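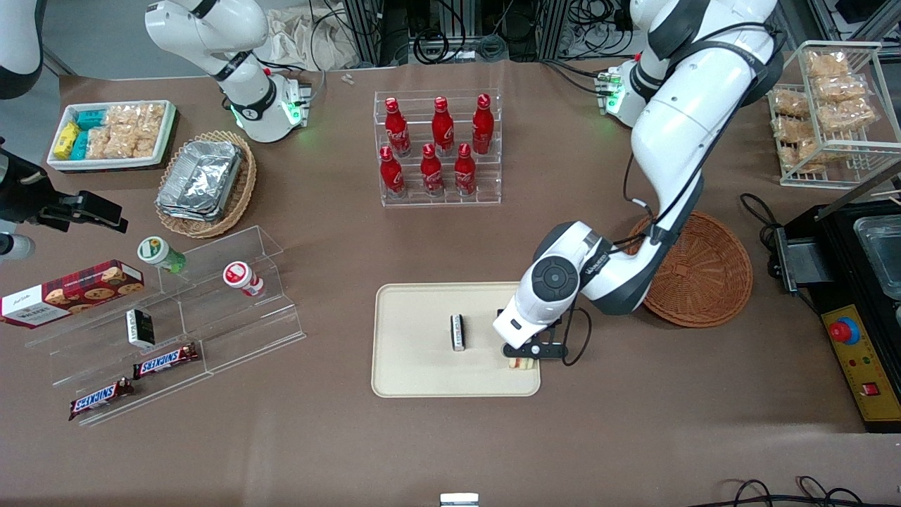 My husband believes that a snack belongs wherever it lands, and I have been fighting this for 11 years. The latest front in the war is clear acrylic. I had always thought of those little stepped stands as something you saw next to a cash register, holding lip balm, and now I own opinions about them. Put six red bottles on one, in two rows of three, and they look like they're posing for a class picture. Put a box of chocolate chip cookies on the bigger kind and it gets a stage. The wrapped pastries do fine lying in a plain white tray with a few packets beside them, and a round wicker basket will take whatever is left over, including the thing in foil.

I learned all this from Nathalie Desmet, who used to set up the counter at a bakery in Granville and can't sit down in a kitchen without straightening something. Her rule is tall things in back, and labels facing whoever is hungry. I asked what happens when the person who is hungry puts things back sideways. She said that was a marriage question.

So last October I cleared the shelf by our back door, which at that point held 21 ketchup packets and a flashlight, and gave it the full treatment. Two stands, one tray, one basket. I spent a Sunday on it and was unbearable at dinner.

It lasted until Tuesday. The stands are still up, I'll say that for them. The top step currently has his keys on it, plus half a granola bar folded into its own wrapper with real care, like a letter. The basket has batteries in it. I moved the cookies to the cabinet over the fridge, where he can't see them and I need a chair.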